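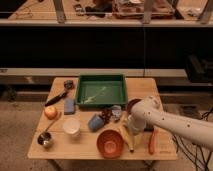
*Green tray, blue sponge, apple and metal cup on the table.*

## Average shot length: do dissolves and fades count as cuts?

Asked by Liên Trương, 2024-01-04

I am writing a chapter on editing pace in two hand-drawn features, Prunell and Ondby, and I need an average shot length (ASL) for each. I have run both through Drastano, which detects shot changes automatically and writes a list of timecodes.

For Prunell it reports 1231 shots. That seems too high for a film I would describe as slow. I then counted the opening section by hand, up to the end of the harbour sequence, and got 197. Drastano has 36 more than that for the same stretch. Most of the extra ones fall in the storm, where there is lightning, and in two long dissolves which the program has broken into several pieces.

Questions:

1. Should a dissolve be one boundary, and if so, where do I put it?
2. Do I include the opening titles and end credits in the running time?
3. Can I correct the total by scaling it down by the error in my hand-counted section?

Settings are the defaults. The source is a disc, 25 frames per second, ripped without deinterlacing.

---

### Answer by Anayeli Figueroa (accepted)

Taking these in order.

**Dissolves.** One dissolve is one boundary. The usual place to put it is the midpoint, the frame at which the two images have equal weight. For an ASL the exact position makes no difference at all, as the mean depends only on the total time and the number of shots. It matters if you publish a median or a histogram. A fade to black followed by a fade up is also one boundary, unless the black is held long enough for you to treat it as a shot, in which case write down your threshold.

**Titles and credits.** Leave both out, of the time and of the count. If the titles run over story action, start the clock at the first shot of the action and say so in a note. Scrolling credits are one very long shot to the software and will pull the mean up.

**Scaling.** Don't. The errors are not spread evenly. Your sample contains a storm, and flashes are the worst case for any detector that compares brightness between neighbouring frames. Drawn lightning is often a single white frame, so you get one false boundary going in and another coming out. A quiet reel might have none. Scaling the whole film by the storm's error rate will give you a count that is too low.

Raise the threshold, set a minimum shot length of a few frames, then go through the list by eye and delete the false ones. It is dull but it can be done in an afternoon.

Also deinterlace first. Combing on fast pans produces false hits — fewer than lightning, but they add up. 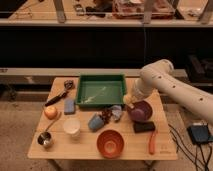

Mỹ Thân: The minimum shot length needs care in animation. Some of the impact shots in Ondby are only a few frames long and are real shots. I would filter on the white frames alone and leave short shots in.

---

### Answer by Trinh Trương

Check the frame rate as well. If the disc was made from a 24 fps film by speeding it up to 25, every shot is about 4 per cent shorter than in the cinema. Multiply by 25/24 before comparing with figures taken from a print. If both your films come from 25 fps discs and you only compare them with each other, the ratio is unaffected, but state it anyway.

---

### Answer by Quyên Khương

I just use the default count, it's near enough for most things. Median is better than mean though.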